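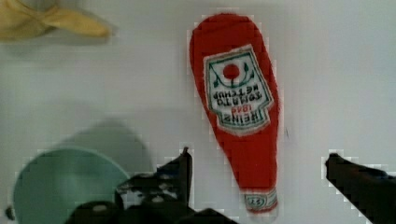
CALLS / Sewers & Makers

Plush food makers wanted, paid, for the Karaki play kitchen

Quick one, we need hands. Karaki is putting together a big pretend kitchen and grocery corner for kids and we're short on food. Soft food, the stuffed kind. Ketchup bottles, bananas, bread, eggs, whatever you're good at. Anything a three year old can throw at a sibling without a trip to urgent care.

Total order is 600 pieces. Have 253 finished and checked. The rest is you, hopefully.

The room opens in July next year but food has to be in well before that so it can be washed, tagged and sorted. Please don't apply if you're planning on a spring rush.

What we're after

- People who can sew small and sew tight. Hand or machine, don't care which.
- Felt, fleece, short plush. No long pile, it sheds.
- Shapes a kid gets right away. The red ketchup bottle is a good one to go by: wide base, skinny neck, big label on the front, band around the neck. Simple. Reads from across a table.
- Soft edges are fine. A little fuzz is fine. Perfectly crisp corners not needed and honestly they don't last.
- No buttons, beads, wire, bells, or anything glued on.

About labels. If you're sending in your own designs make up your own label, please no copies of store brands. Anything with a brand on it we buy ready made. Make up a name, draw a tomato, done. Dark thread on white felt shows up best.

Colors: strong reds and greens, plus yellows. We have plenty of pale mustard yellow already so if you're doing bananas go brighter. Bowls and plates are covered, please don't make any bowls.

Pay

Per piece, paid every two weeks once your batch passes the pull test. Rate depends on the item (a bottle with a label takes longer than a slice of cheese, we know that). Rate sheet goes out with the starter kit. Fabric, stuffing and thread supplied, you use your own needles and machine. Postage both ways is on us.

Smallest batch is 30 pieces. You can mix items in a batch but keep at least five of each so we can bag them together.

Pull test is Faizal Halim with a spring scale and a bad attitude. Kidding, he's very nice. But he will pull on the neck of your bottle and if the seam opens the piece comes back to you for fixing. Necks and banana tips are where most of them go. Double stitch there and you're ok.

Also wanted: sorters

Two people, a few afternoons a week, at the Trarnell Street workroom. Lay everything out on the white tables, check for loose threads, lint and specks, lint-roll, tag, bag by type, into the right bin. Not hard but you do have to actualy look at each one. Standing most of the time. Hourly pay, weekly hours set with Esko. No sewing needed. Stairs to get up to the room, no elevator, sorry.

How to apply

Sewers: mail in one sample piece. One! Last time somebody sent a whole fruit basket. Put your name and phone number on a paper tag pinned to it, tell us what it's stuffed with, and say how many you think you can do in a week without hating us. Samples get kept whether we take you on or not, so don't send a family heirloom.

Sorters: no sample, just a short note with the days you're free and when you could start. References nice to have, not required.

Everything goes to Esko Kinnunen, Karaki workroom, Trarnell Street, second floor. Side door, the front one sticks. Closing date for both is September 12, 2026. Drop-offs that day before noon only, after that we're locked up.

If you sewed for us on the Pulis puppet job you dont need to send a sample. Just tell Esko you're in and which items you want. Bottles are going fast, vegetables nobody has claimed yet. Carrots pay better than you'd think.

Questions about fabric or the rate sheet go to Faizal. Questions about hours or keys, Esko.

© Karaki Workroom | Contact | Current calls | Back to top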